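The Trouble with Life Story Books

Every adoptive parent I know owns one, and most keep it on a high shelf. The life story book, assembled by a social worker and handed over some months after the child moves in, is meant to explain to a small person how they came to be where they are. I have read 12 of them now, lent by families in and near Ollcombe, and I have my doubts.

The first problem is the tone. "Your tummy mummy loved you very much but could not keep you safe." It appears in one form or another in nearly all the books I was shown. Perhaps she did love them very much. I would like to know how the writer found out, given that in several cases the two had never met.

Raquel Tavares adopted her son when he was three. He is 15 now and has opened his book twice. "There's a page about his foster carer's dog that goes on for ever," she told me. "His birth father gets one line, and the line is wrong. They spelt his name two different ways."

She asked for a corrected copy. It took until the following September, and the name was still wrong.
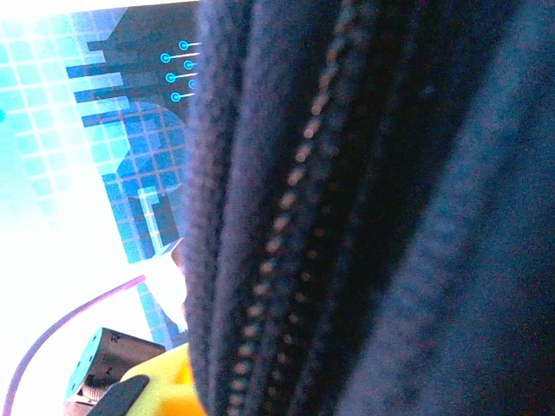 Enter the software

Into this gap come the companies. Willeo will sell an adoption agency a set of templates with cheerful borders. Testis, a rival whose name somebody should have looked up first, offers an app in which the child can "unlock" chapters as they grow. Its brochure promises that 71 per cent of families felt "more connected" after using it. I asked how many families had been surveyed, and what they were connected to before. I was sent the brochure again.

Kornél Fülöp spent years writing these books for an agency before leaving to train as a counsellor, and he doesn't think much of the app either. The file on one of his last cases ran to 262 pages. He was given two working days to turn it into something a four-year-old could hold.

"You leave out the violence, fine," he said. "Then you leave out the drink, then the aunt who nearly took her. By the end you've written about a removal van."

What the children ask

The questions, when they come, are rarely the ones in the book. Did she have my hair? Was there a cot? Does she know my address? The Carrilho family, who have two adopted daughters, gave up on the official version and keep a shoebox of letters and bus tickets instead, with the gaps left as gaps. The girls add to it when they feel like it. The younger one has put in a list of things she wants to ask, and won't let her parents read it.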